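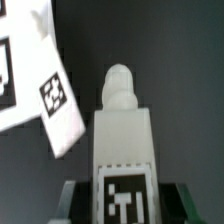

Changes to the hard plastics service at the Laltdale Resource Recovery Centre took effect in September, and Council has received a number of enquiries about what may now be brought to the centre and what should stay out of the yellow-lidded kerbside bin. The kerbside service continues to accept rigid bottles, tubs and containers from the kitchen, bathroom and laundry. It does not accept solid plastic articles. A 3D-printed piece such as the white one shown, with its rounded knob on a rectangular body, is outside the kerbside stream whatever its colour or size, as are coat hangers, toys and garden stakes.

Residents may instead present these articles at Bay 9, on the left past the weighbridge. The bay is operated under contract by Lakard, which sorts the material on site before consignment to the Arka reprocessing facility. Articles should be free of soil, batteries, screws and adhesive foam. Where metal fittings cannot be removed with ordinary hand tools, the article should be taken to the mixed scrap area and staff will direct it from there.

Printed plastics are to be kept apart from other hard plastics. Filament types behave differently when reheated, and a load containing an unidentified blend may be downgraded at the facility. Residents who know the filament are asked to write it on a paper tag or on the bag. Unidentified pieces will still be received and are placed in a separate cage. Empty filament spools are accepted in the same bay, provided the desiccant sachets have been taken out.

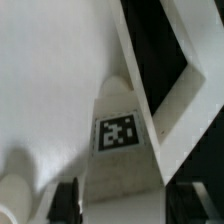 Off-white block with a printed label, viewed from above.

The household limit is 2 cubic metres per visit. No gate fee applies to sorted hard plastics from residential properties within the shire. Mixed loads are charged at the general waste rate, and proof of address may be requested at the gate. Commercial customers should contact the centre before attending — a separate schedule of charges applies and some materials must be booked in advance.

Ms Tala Smadi, Coordinator Waste Services, advised that 267 households used the bay in its first month. "The quality of what has been brought in has been very good," Ms Smadi said. "The main difficulty remains expanded polystyrene, which residents understandably regard as a hard plastic. It must go to the polystyrene shed next to the cardboard compactor."

Schools and community groups may apply for a collection cage for use on their own premises. Cages are supplied on loan for one school term and are exchanged when full. Up to 50 cages will be available across the shire, with allocation in order of application. Application forms are held at the Chow Street customer service counter and at all branch libraries. Completed forms should be marked to the attention of Mr Přemysl Pešek, Waste Education Officer.

The tip shop will close early on stocktake days, as displayed at the gate. Bay 9 will remain open during those hours. Sharps, gas bottles and paint are not accepted at the bay and should be declared to the weighbridge attendant on arrival.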